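The Night Ferry to Zastlow

I had the whole top deck to myself, and oh, what a night for it! The sea was flat as a plate and the stars came right down to the edge. My grandmother had crossed in October too, with one suitcase and a cake tin (the tin got lost, the suitcase is still going strong).

The bell on board was cast in 1874 and they let me ring it. Me! I pulled far too hard and woke half the cabins.
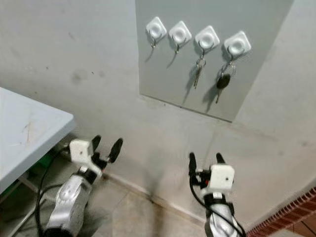 Two sets of keys, two hooks to spare.

By five in the morning I could smell bread. Zastlow bakes early – you get it on the wind before you see a single lamp. I ran down the ramp with my bootlaces undone, bought a loaf as long as my arm and ate it on the harbour wall, singing with my mouth full.

180 shares
3 comments

I could smell that bread! More please.

My gran did that crossing as well, seasick all the way.

Did she ever find the cake tin?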